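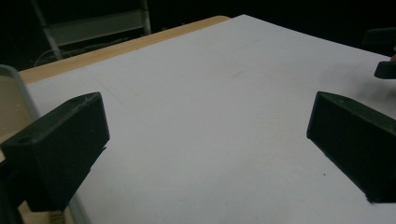 Laying the Table: what we found out about working on a white board

Mackenzie Paquette, with Piret Org and Oğuzhan Şimşekoğlu
Supervisor: Shirley Sawatzky
December 20, 2018

Why a table?

Our project started with a moan. Piret and I share a flat on Gill Road, and the table there is a pale wooden thing that shows every crumb and ring. We do everything on it (eating, sewing, folding the washing) and we kept losing pins in the grain. So when Shirley asked for ideas for the household spaces module, I said I wanted to look at what happens when you put a plain white surface on top of a table and try to do ordinary jobs on it. She said yes, a bit to my surprise!

What we set up

We laid a big white board flat on a wooden table, leaving a strip of the wood showing along the back. The board has very faint pencil grid lines on it. You can hardly see them, and I'd go darker if I did it again. We kept the surface nearly bare, with a clear glass dish over on the left and a piece of soft beige cloth to put in it.

The cloth was Oğuzhan's choice. I'd wanted a tea towel, but he thought something plain would be easier to see against the glass, and he was right. The dish is rectangular with rounded corners and a thick rim, the kind you'd make a crumble in.

Getting the cloth in the dish

I thought this would be the dull bit, but it's the part I've got most to say about. Cloth doesn't want to stay folded. Fold it loosely and it puffs up in lumps and flops over the rim, so you have to press down in the middle and tuck the rest in after.
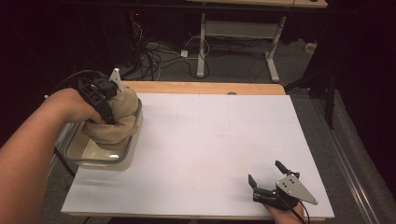 I did like that you can check the bottom layer through the side of the dish without lifting anything. Piret now wants clear boxes for all her sewing bits, and I can see why.

The dish was a bit of a pain to place. We wanted it well out of the way, but go too far left and its side hangs over the edge of the board — only slightly, but it bothered me every time I looked up. A board 30 cm longer would sort that out.

What I'd change

The light, mostly. A white surface goes quite grey when the room is dim, and the corners nearest you go darkest. I'd also wipe the board more often, as smudges and specks that I'd never spot on wood really stand out on white. Next term we're hoping to try the same jobs on the bare table, and Piret has already picked out a bigger cloth.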